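Drasby clear test tube rack, 12 place

Product code: Drasby 432
Sold singly or in packs of 8

The Drasby is a bench rack in clear acrylic for schools, college labs and small testing rooms. It has two rows of six round holes and takes standard test tubes. Levels and colours can be read from the side without lifting the tube out.

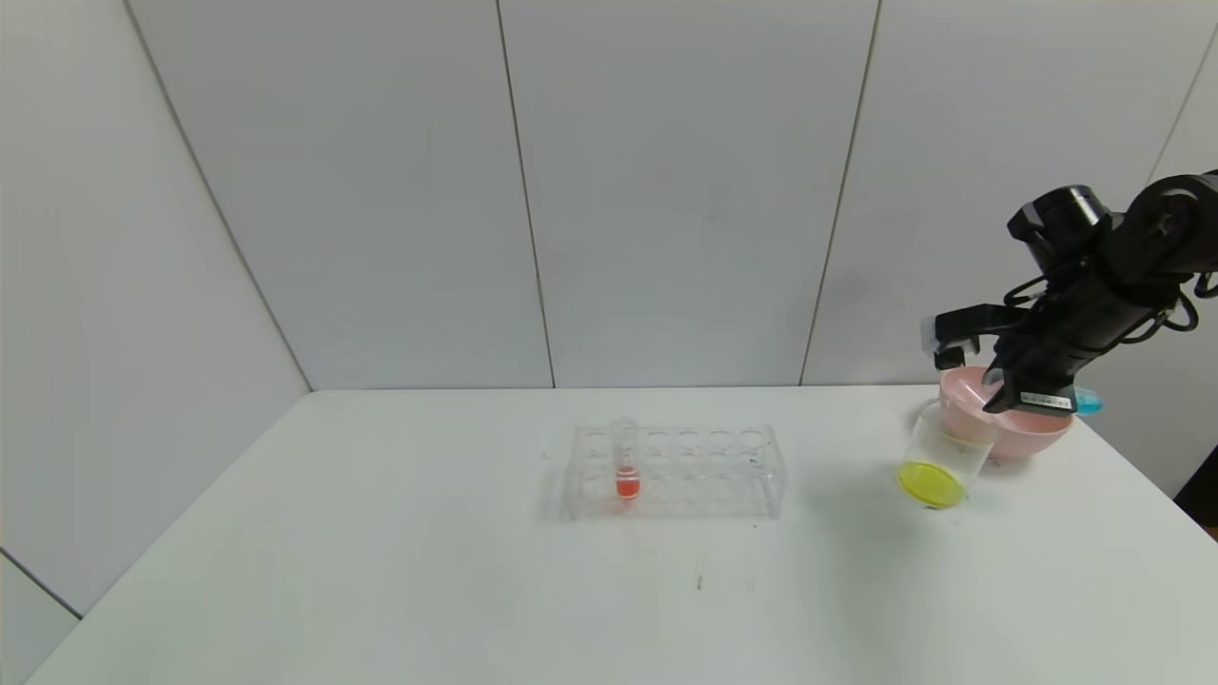
Racks are supplied flat in a card sleeve, with the base, sides and top plate ready to slot together. No tools or glue are needed. Once built, a rack can be left up or taken apart again for storage – a pack of 8 fits in one Gravby shallow tray.

Cleaning
Wash by hand in warm water with a mild detergent and dry with a soft cloth. Do not autoclave. Do not use acetone or alcohol wipes, as these will craze the surface. Light scratches can be taken out with Longo plastic polish, sold separately. 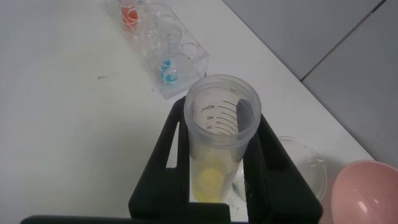 Delivery
Orders placed before 9 in the morning leave our Zonis warehouse the same day, Saturday excepted. Pack orders go by courier and need a signature. Schools ordering in December should allow extra time.

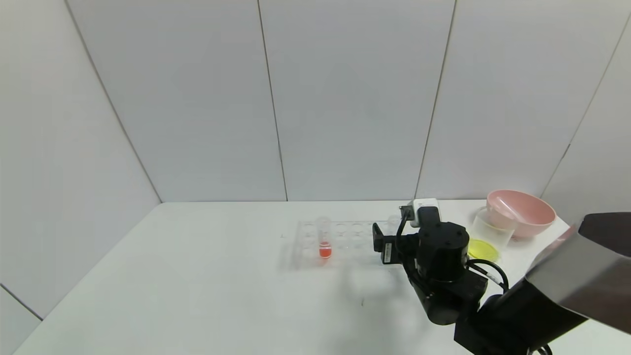
Trade orders
A full carton holds 256 racks and is priced on request. Please quote the product code and your account number. Unused racks can be returned in their sleeves – assembled racks can only come back if faulty.

Tubes, stoppers and brushes are not included.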